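Davero Publishes Practice Rules for Robots Working in Bedrooms

RIKVILLE – Davero has released a set of good-practice rules for humanoid robots that handle clothing and bedding in furnished rooms. The document takes effect in August and applies to all of the company's sites.

The text runs to 312 clauses. Most of them concern how a robot is placed, what it may grip and how its cables are laid.
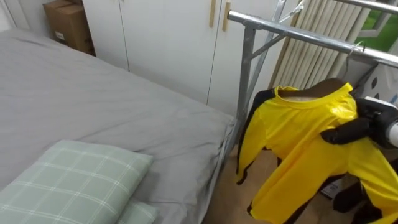 A robot gripper holds a yellow garment on a hanger beside a bed.

Garments on hangers are covered in section 3. The gripper must close on fabric away from seams and fasteners, and the pull on the cloth must be logged for each grip. A garment that catches on a rail is to be released before the arm moves again.

"Cloth is the hard case, as the load changes while the arm is moving," said Syafiqah Manurung, who edited the document. "A single force limit for every item was not workable."
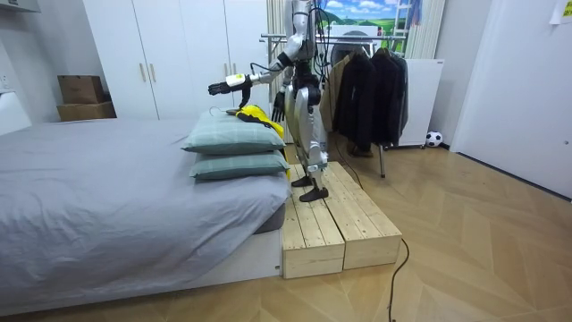
Raised footing is permitted under the rules, with conditions. A platform must sit directly on the floor, hold both feet in full and be rated for 200 kilograms. It may be built of separate boxes, but these must be checked for movement before each session. Power and data cables are to be led away from the side on which people enter.

Contact with soft furnishings is treated separately. Pressing on a pillow or mattress counts as intended contact and does not trigger a stop, provided the arm stays under its set limit. Contact with a bed base or a wardrobe door does trigger one.
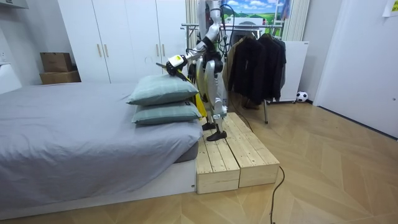 Operators must also keep a written record of the room layout – bed, rack, wardrobe and doors – and update it when any of these is moved. Irfan Rondonuwu of Yeoh, a testing firm that reviewed the draft, said the layout record was the clause most often missing from in-house procedures. Yeoh asked for 2 changes to the draft, and both were adopted.

Bottles and other containers fall under a further section. Labels must remain legible, caps must be closed before gripping, and a container may not be left standing on bedding. 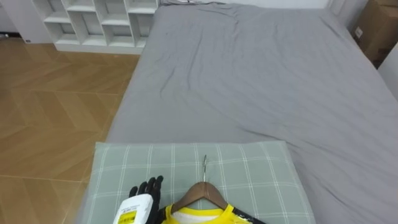 The rules do not cover kitchens or bathrooms. Busteo, which supplies training for Davero operators, will add the new clauses to its course material in the same month. Sites have until the end of August to file their first layout records.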